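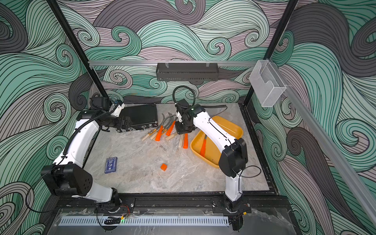
4. Hanging the basket shelf

The Clotport basket shelf hangs from the rear rail by its clips. Fit the rail first (see section 2) and check that it is level.

1. Clear the work surface below the rail. Lay a folded cloth over the slab — the marble-pattern finish chips if a clip or tool falls on it.

2. Open the clips and hook them over the rail near the center. Do not hang the shelf at the end of the rail.

3. Hold the shelf with both hands and lower it until the clips take the weight.

4. Close each clip. It should click.

5. Pull down lightly on the front edge. If the shelf tilts, open the clips, space them evenly and repeat steps 2 to 4.

CAUTION: Maximum load is 2000 g, spread over the full width. Do not store liquids in the shelf. The sides are slotted and will not hold a spill.

NOTE: Hard-shell cases are too heavy for the shelf. Keep them flat on the slab, toward the back, with the handle facing front and the latches closed.

Wipe the slab with a damp cloth only. Keep water away from the vent strip along the front.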